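Ondholm Evening Classes
Everyday Objects: how to look at what's in the cupboard
Handout 3 – Bowls
Notes last tidied up 2018-02-04

I promised I'd type these up properly after the session, so these are my own notes plus the bits people asked me to repeat. They wander a bit. If you missed the evening, read the part on feet and the part on nesting, and skim the rest.

Where we'd got to

Last time was plates, and we ended on the question of when a plate stops being a plate. I said I'd rather you measured than argued. Take the height of the thing and divide it by the width across the rim. A dinner plate comes out tiny. A cereal bowl is usually somewhere near a third, and a good deep mixing bowl gets up to a half or beyond. The trouble lives in the middle, with pasta bowls and those wide soup plates with a flat edge. I don't mind what you call them so long as you write down the ratio!

Do bring your list from the plates week, as we'll be adding to it. A few of you put your numbers in inches and a few in centimetres, which doesn't matter for a ratio but will matter when we get to volume.

The four parts of a bowl

Rim, wall, floor, foot. That's all the vocabulary you need for this handout, and I'd like everyone to use it so we know we're talking about the same bit.

The rim is where you pick it up, where you drink from it if it's that sort of bowl, and where it chips. Run a finger round the rims at home (carefully, please, with the chipped ones). Some are rolled over, some are cut square, some thin out to almost nothing. A rolled rim on a plastic bowl stiffens the whole thing. Squeeze a washing-up bowl with a rolled rim and then a cheap picnic bowl without one and you'll feel what I mean straight away.

The wall is the side. It can go straight up, curve in, or flare out, and the difference shows up as soon as you try to stir something. Flour climbs a flared wall and goes over the top. With a wall that curves back in at the top it stays put, but then you can't get the last of the batter out without a bendy scraper.

The floor is the inside bottom. People forget about it altogether. A round floor suits a whisk and a round spoon, and a flat floor suits a fork. If you've ever chased a last pea round and round a bowl, look at the floor.

The foot is the outside bottom, and it gets a section to itself.

Feet

Turn everything over. This was the part of the evening with the most clattering, and I'd like you to do it again at home with your own cupboard.

You'll find roughly moulded plastic with no foot at all, just a flattened patch. You'll find a foot ring on most pottery, a little raised circle, often left bare where the glaze has been wiped off so that it didn't stick in the kiln. And you'll find the taller sort, where the body comes down narrow and stands on a small base, a bit like a goblet that changed its mind.

A foot ring does a few jobs. It lifts the hot part off the table. It gives your fingertips something to hook under when you carry it. It also lets the bowl sit steady on a surface that isn't perfectly flat, because a narrow ring only has to find a few good points and a broad flat base has to cope with every crumb.

The price you pay with a small foot is tipping. Lean on the rim of a wide bowl with a narrow foot and over it goes. Try this exercise with an empty bowl on a folded towel: press down on the rim with one finger until the far side of the foot lifts. Then put a tin of beans in the middle and try again. I'd like you to write a sentence on what changed. You don't need any sums for it, though if you want to do sums I won't stop you.

What they're made of, and what that does

Plastic first, as everybody has some. It's light, it bounces and it scratches. The scratches hold on to colour, so the bowl that had the curry in it stays faintly orange for ever. Fine for salad, fine for popcorn, fine for children. I have one that's been in three house moves and it looks dreadful and I use it every day.

Pottery is heavier, keeps its heat longer and doesn't take up stains where the glaze is sound. Pottery breaks, obviously. It also varies, even inside a set. Stack six from the same box and you'll nearly always find one that rocks.

Metal mixing bowls came up in the questions. They heat and cool quickly, so they're lovely for whipping cream if you put them in the fridge first, and hopeless for keeping mash warm. They dent where a pot would crack, and I know which I'd prefer at the end of a long day.

Glass I'm saving for the October session, with the jugs.

Weighing and filling

For this you need kitchen scales and a tap. Put the empty bowl on the scales, set them to zero, fill the bowl to the very brim and read off the grams. One gram of water is near enough one millilitre, so the number you see is the capacity. My everyday mixing bowl came out at 1084, which surprised me, as I'd have sworn it was bigger. The big one I use for bread holds 3000 right to the brim (I had to do it in stages, my scales sulk if you overload them).

Then do it again, filling only as far as you'd really fill it for soup. Write both numbers down. The gap between the brim number and the soup number is the useful one. Shallow bowls have an enormous gap. You lose a great deal when you leave a finger's width at the top of something wide, and hardly anything when you leave it at the top of something tall and narrow. Those of you who make jelly will know this already.

The Kemeys catalogue sheet I handed round gives brim capacities only, so be a bit suspicious when you compare it with your own soup numbers.

Nesting and stacking

These aren't the same thing, and I'll be fussy about it. Stacking is one on top of another, same size, foot resting down inside the one below. Nesting is small inside big, like a set of measuring cups. A nest saves far more cupboard, but you have to lift out all the little ones to get at the large one, and it's always the large one you want.

Mixed bowls, the ones that arrived in the house one at a time from different places, generally do neither. A wide shallow one won't sit inside a deep flared one, it just perches across the top. You can turn the odd one over and drop it on top like a lid, which keeps the dust out and makes a pile that looks mad but stands up well enough.
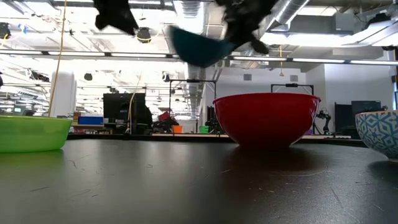

But isn't a pile of odd bowls simply a sign that you own too many of them? asked one voice, and went on to say that a household of two could manage with four the same and one large, and would never have to think about nesting again.

I do see the sense in that, and if you're starting from an empty kitchen I might even recommend it. My answer is that the odd ones earn their place by being easy to tell apart. Ask someone to fetch the red bowl, or the green one, or the white one with the blue stars, and they come back with the right thing first time. Ask for the second-largest of a matching set and you'll get a discussion. Colour does a lot of work in a busy kitchen, and shape does too – a deep body on a little foot looks nothing like a wide shallow dish, even from across the room.

Pattern is worth a line in your notes as well. Stars and diamonds that lock together have to be fitted round a curved wall, and somewhere the maker has to decide what happens where the wall narrows. Look at any patterned bowl you own and find out whether the shapes shrink towards the foot, get cut short, or stop in a plain band. I got quite carried away with this and we ran over by 14 minutes, sorry!

For next time

Choose 7 bowls, or as many as you've got if it's fewer. For each one write down the rim width, the height, the ratio, the brim number and the soup number. Add a word for the wall (straight, curved in, flared) and a word for the foot (none, ring, raised).

Put them away the way you normally would and make a quick sketch of the pile from the side. Then take them all out and try to get them into less space. Sketch that one too, and keep both – we'll need them when we do cupboards.

If you'd like to read ahead, the Kurnby booklet on kitchen storage has a decent chapter on shelf heights. Skip the introduction, it goes on a bit. There are spare copies on the shelf by the door, next to the tea things.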